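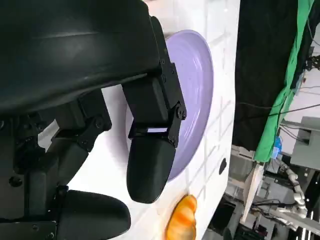 Close-up with a black gripper finger and its bracket

Eating at Omerović: the questions I keep getting

My review of Omerović's lunch counter brought in more mail than the previous year of this blog put together, most of it from people who wanted to argue about soup. I've answered the repeat offenders below. Last updated March 3, 2026.

Do I need a reservation?

For lunch, no. They don't take them, and asking will get you a look. For dinner, yes, if there are more than four of you.

How long is the wait?

I've waited 10 minutes and I've waited 26. The second time I was behind a party of nine who had each decided to pay separately, in coins as far as I could tell.

What should I order the first time?

The bean soup with smoked beef, then the stuffed peppers. The lunch plate gets you both with bread for $10. You can add a salad if you need to tell your doctor you had one. 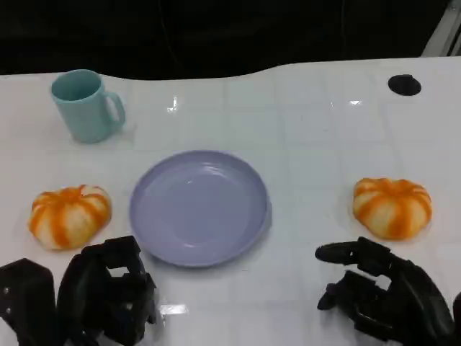
Darren Bellamy

Is the bread really baked there?

Yes. It comes out before noon and it's gone by one-thirty, after which you get yesterday's, toasted. I like yesterday's, toasted. Cledwyn Morgan wrote in to call this a moral failing, and he is welcome to come at noon.

What about vegetarians?

You'll be fine, if a little repetitive. There's a spinach pie, a cheese pie, and a potato pie. The peppers come in a meatless version that has to be asked for, and it runs heavy on the rice. Check on the soup before ordering. The lentil is made with vegetable stock some days and beef on others, and the menu board keeps its own counsel.

How strong is the coffee?

I had two in June and reorganized my garage.

Is it good for kids?

Mine ate the potato pie and half of my potato pie. High chairs exist. So do stairs, and the restroom is at the bottom of them.

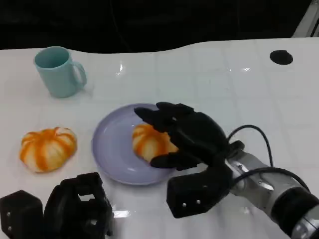 The kitchen will also split a lunch plate onto two smaller ones at no charge, though you have to say so when you order. Asking once the food is down gets you an empty plate and a spoon, and you do the engineering yourself.

You gave the baklava a bad review. Have you changed your mind?

No. I have read all the letters, including the long one from Nataša Todorova, who makes several good points about walnuts. It was too sweet in June and it was too sweet last week. Get the baked apple.

Do they take cards?

Over $10, yes. A lunch plate with nothing else lands exactly on the line, and whether it counts depends on who's at the register. Bring cash or buy a coffee.

Where do I park?

Behind the hardware store after five. Before that, try the side streets and lower your expectations.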